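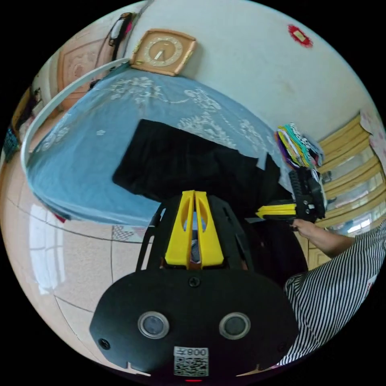

Chapter 4
Folding and Storing Household Linen

Most homes hold more cloth than their owners think. Sheets, bedspreads, towels, curtains and clothes all have to be folded, stacked and put away, often in a small room with one cupboard. The bed is usually the largest flat surface in that room, so it serves as the folding table too.

This chapter deals with the work that comes after washing and drying. You will learn to lay a large piece flat, smooth out the wrinkles, and fold it to fit a given shelf. The first section covers plain rectangles such as sheets and tablecloths. The second covers garments with sleeves, and the last covers stacking.

Before you begin, read the case of the Rusdale guesthouse on page 23. Its linen room had shelves 900 mm wide, and the staff folded every sheet to a different size. Work out how many equal stacks would fit on one shelf if each folded sheet measured 300 mm across.

Terms used in this chapter: selvage, hem, half fold, third fold, face side.

You will need 2 flat sheets, a bath towel, a long-sleeved shirt and a tape measure.

4.1 Laying a Large Cloth Flat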